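A Day at the Dirmont Spring Motor Fair

My sister-in-law Lorraine Oakley and I drove out to the Dirmont fairgrounds in March, partly because her old wagon is on its last legs and partly because I will take any excuse to sit in cars I have no intention of buying. We got there a little after nine in the morning, and the line at the gate was already back to the feed store. Parking is in the lower field, so wear boots if it has rained.

The main hall

The dealers from Dirmont and Bergeron share the big hall, with family crossovers down one side and trucks down the other. Lorraine had a list, bless her, and she wanted to try every third row herself (she has three tall grandsons and they do not fold). We spent most of the morning climbing in and out of back seats, and I can report that the advertised third row is very often a place to put groceries. The best of the bunch was a blue seven-seater on the Bergeron stand, where a very patient saleswoman named Beatriz Tavares let us slide the middle bench back and forth as many times as we liked. She also showed us the flat floor under the cargo mat, with a spot for the jack and the tow hook, and Lorraine was sold on that alone!

I'm fussier about dashboards. So many of them now want you to dig through a screen to turn down the heat, and with gloves on that's a misery. I kept a little tally of the cars with real knobs for the fan and temperature, and got to 11 before lunch, which was better than I'd feared.

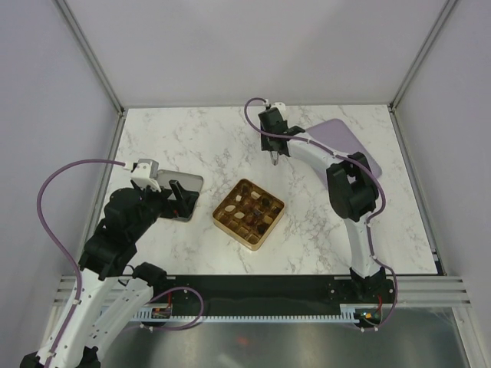 The test drive loop

You sign up at the tent by the east gate, and they want your license and your phone number. We waited long enough to eat a sausage roll apiece and start on a second. The loop goes out past the quarry, up the hill toward Wodov and back along the river road, so you get one good climb, one rough patch and a stretch where you can get up to speed. Lorraine drove out and I drove back. The seven-seater was quieter than I expected on the broken pavement, though the brakes were grabby at the bottom of the hill and took me a mile to get used to.

The old-timers' row

Behind the hall the collectors had their cars lined up on the grass, and I could have stayed there until dark. Eugeniusz Krawczyk had brought a cream-colored sedan he's been putting back together since his kids were in school, and he told us all about hunting for the door seals, which took him as far as Pristska. The sign on the fence said 288 cars were entered this year.

Lorraine has an appointment to go back and talk numbers on the blue one. Admission was $11 each, and the shuttle up from the lower field is free if you can catch it.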